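Kitchen sorters wanted, October, Tuesdays if you can bear them

Uvomine is looking for eight people with steady hands and a high tolerance for chopsticks. The work is putting loose sticks into an openwork plastic container, taking them out again, and not asking what it all means until the break.

Sessions are held in the kitchen at Jalmont, at the long table with the checked plastic cloth. It is a loud cloth. Applicants who get headaches from red gingham should say so on the form.

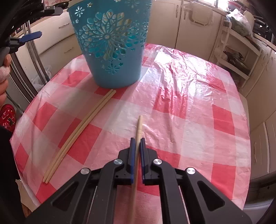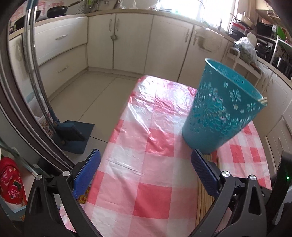

A session lasts 29 minutes, a figure chosen by Bernd Engelhardt, who will not discuss it. You will do some 20 sessions over the month, with tea in between. Pay is $200 for the full run, sent after your last visit.

You should be 18 or over, able to stand at a table, and willing to pick up one stick at a time even when a whole handful would be faster. Restaurant experience is welcome but tends to make people show off. Please leave rings and bracelets at home, and wear sleeves you can push up.

Parking is behind the Stergiou building. The front bell doesn't work, so knock.

To apply, write to Danai Drakos at Uvomine with your name, the afternoons you have free and whether you are left-handed. We have plenty of right-handed people already.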